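Modul Arbeitsplatz und Gerätepflege
Handout zu Einheit 7: Kopfhörer am gemeinsamen Tisch – ablegen, reinigen, verstauen

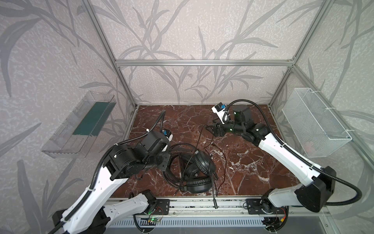

Die Einheit schließt an die Stunde über Tischoberflächen an. Wer dort gefehlt hat, liest bitte zuerst das Blatt zu Stein, Holz und beschichteten Platten, weil die Begriffe hier ohne weitere Erklärung verwendet werden. Grundlage sind das Skript von Verena Zürcher und die Übungsblätter von Gaétan Simard.

1. Bauformen und Begriffe

Ohrumschließend (over-ear): Das Polster liegt rund um die Ohrmuschel auf dem Kopf auf. Die Muscheln sind entsprechend groß, der Bügel ist meist breit und gepolstert.

Ohraufliegend (on-ear): Das Polster drückt auf die Ohrmuschel selbst. Kleiner, leichter, bei langem Tragen oft unangenehmer.

Im Kurs geht es nur um die erste Gruppe. Teile, die man benennen können muss: Bügel, Bügelpolster, Verstellschiene, Gabel oder Gelenk, Muschel, Ohrpolster, Schallwand (die Fläche hinter dem Polster, auf der der Stoff sitzt).

Die Ohrpolster sind das Verschleißteil. Bei täglichem Gebrauch werden sie zuerst glatt, dann rissig, und am Ende löst sich die Deckschicht in kleinen schwarzen Flocken. Wer solche Flocken auf der Tischplatte findet, muss nicht die Platte untersuchen.

2. Ablegen

Ein Bügelkopfhörer hat keine richtige Standfläche. In der Praxis kommen drei Lagen vor:

Auf der Seite. Bügel und Muscheln liegen auf der Platte. Die Lage ist stabil, nichts rollt weg. Belastet werden die Kante des Bügels und der Rand der Muscheln. Auf Stein entstehen dort mit der Zeit matte Stellen im Lack.

Auf den Polstern, Bügel nach oben. Sieht ordentlich aus, kippt aber leicht, und die Polster nehmen auf, was auf dem Tisch liegt: Krümel, Reste von Reinigungsmittel, Feuchtigkeit.

Flach mit gedrehten Muscheln. Geht nur, wenn die Gelenke es zulassen. Die Muscheln nie mit Kraft drehen. Wenn nach einer Vierteldrehung Widerstand kommt, ist der Anschlag erreicht.

Für kurze Pausen ist die Seitenlage in Ordnung. Für alles über eine Stunde gehört der Kopfhörer an den Haken oder ins Fach. Der Abstand zur Tischkante soll mindestens eine Handbreite betragen. Ein Kabel, falls vorhanden, wird mit auf den Tisch gelegt und hängt nicht über die Kante.

Farbe und Untergrund: Schwarze Geräte auf dunklem, gemustertem Stein werden beim Aufräumen leicht übersehen. In der Bestandsliste der Werkstatt Chisholm (862 Positionen) standen bei der letzten Durchsicht 23 Kopfhörer, und die als fehlend gemeldeten lagen fast alle auf dunklen Tischen. Abhilfe schafft eine helle Unterlage aus Filz, Format A4. Sie schont auch den Lack.

3. Die Platte: Marmor

Marmor besteht im Wesentlichen aus Kalk und ist damit empfindlich gegen Säure. Essigreiniger, Zitronensäure und die meisten Badreiniger ätzen die Politur an. Die Stelle wird stumpf und lässt sich nicht wegwischen, sie muss nachpoliert werden. Bei dunkelroten und braunen Sorten fällt das stärker auf als bei hellen. Weiße Adern sind kein Schmutz und auch kein Kalkrand, das wird in jedem Kurs gefragt. Ein Kalkrand steht auf der Fläche und ist mit dem Fingernagel zu spüren. Eine Ader verläuft im Stein.

Nicht jede Platte, die nach Marmor aussieht, ist welcher. Im Zweifel gilt die strengere Regel, also pH-neutral reinigen.

Vorgehen:
Lose Teile abräumen.
Trocken abwischen, Mikrofaser, ohne Druck. Sandkörner kratzen.
Feucht nachwischen, lauwarmes Wasser mit wenig neutralem Reiniger.
Mit klarem Wasser nachgehen, sofort trocknen.
Erst danach Geräte zurücklegen.

Der letzte Punkt wird oft übersprungen. Ein Ohrpolster auf einer noch feuchten Platte zieht Wasser, und der Schaumstoff darunter braucht Stunden, bis er wieder trocken ist.

4. Reinigung der Kopfhörer

Vorher: Gerät ausschalten, bei Kabelmodellen abziehen. Hände waschen.

Ohrpolster aus Kunstleder mit einem leicht feuchten Tuch abwischen, dann trocken nachreiben. Kein Alkohol, auch nicht verdünnt. Er löst den Weichmacher, und die Polster werden hart. Das gilt ebenso für fertige Desinfektionstücher, sofern der Hersteller sie nicht ausdrücklich freigibt.

Polster aus Velours oder Stoff abnehmen, absaugen oder mit einer weichen Bürste ausbürsten. Handwäsche nur bei abnehmbaren Bezügen. Auf keinen Fall auf der Heizung trocknen.

Schallwand nur trocken. Ein weicher Pinsel genügt. Keine Druckluft, die Membran liegt direkt dahinter.

Bügel wie die Polster. An der Innenseite des Bügelpolsters sammelt sich Haarfett. Bei gemeinsam benutzten Geräten wird diese Stelle nach jeder Person gereinigt.

Gelenke und Schienen mit einem trockenen Wattestäbchen. Kein Öl.

Zeitbedarf bei etwas Übung: unter fünf Minuten pro Gerät.

5. Verstauen

Haken: Der Bügel muss breit aufliegen. Ein dünner Nagel oder Schraubhaken drückt innerhalb weniger Wochen eine Kerbe ins Polster. Brauchbar ist ein Rundholz ab drei Zentimeter Durchmesser.

Fach: Ein Gerät pro Fach, nicht stapeln. Die Verstellschienen vorher ganz einschieben.

Tasche: Für den Transport. Kabel locker in Schlaufen daneben, nie um den Bügel wickeln. Wer das Kabel stramm wickelt, knickt es am Austritt aus der Muschel, und dort brechen die meisten Kabel.

Beschriftung: Innen am Bügel, nicht auf der Muschel. Das Muster für die Etiketten hat Darlene Kennedy im Ordner Stustier abgelegt. Beispielnummer 3481: Die erste Ziffer steht für den Raum, die übrigen für das Gerät.

6. Übungen

Übung A (zu zweit). Einen benutzten Kopfhörer nach Abschnitt 4 reinigen, die zweite Person protokolliert die Reihenfolge. Danach tauschen. Abweichungen vom Ablauf werden notiert und nicht sofort korrigiert.

Übung B (einzeln). Das eigene Gerät in allen drei Ablagen ausprobieren. Aufschreiben, welche Teile jeweils die Platte berühren. Eine kleine Skizze reicht.

Übung C (Gruppe). Für den Raum Rultgate einen Ablageplatz vorschlagen. Vorgaben: keine Bohrungen in der Tischplatte, Haken vom Platz aus im Sitzen erreichbar, genug Abstand zur Heizung. Zachary Melnyk bringt die Raummaße mit.

Abgabe der Protokolle aus A und der Skizzen aus B bei Đạt Đồng. Übung C wird im Juli besprochen, wenn die Gruppe Dullatier dazukommt.

7. Häufige Fehler aus den letzten Protokollen

Platte und Polster mit demselben Tuch gewischt. Bitte zwei Farben verwenden.
Reiniger direkt auf das Polster gesprüht. Immer zuerst auf das Tuch.
Polster vor dem Abnehmen nicht auf Rastnasen geprüft. Manche Ringe werden gedreht, andere gezogen.
Kopfhörer mit ausgezogenem Bügel ins Fach geklemmt.

Ersatzpolster werden paarweise bestellt, auch wenn nur eine Seite beschädigt ist. Der Bestellzettel hängt am Materialschrank, bitte Modell und Etikettennummer eintragen.

Stand: 3. Mai 2022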